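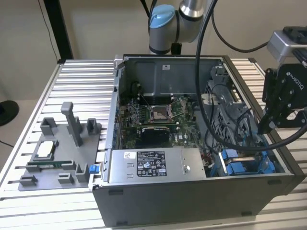
Fig. 3. Tower on its side, side panel removed, CPU socket open.

Category: Set-up Guides > Sutby Workstation

Section 5: Fitting the processor

Caution: Disconnect the mains lead before starting work. Do not touch the contacts in the socket.

1. Remove the processor from its tray, holding it by the edges only.
2. Match the corner mark on the processor to the mark on the socket.
3. Lower it straight down - do not press or slide it.
4. Close the bracket and return the lever to its locked position.
5. Apply the Bevedent paste supplied and fit the cooler.

Note: Paste from opened tubes should be used before the end of January. Replacement tubes may be ordered from Dunetico under part 47.

3 comments | 35 shares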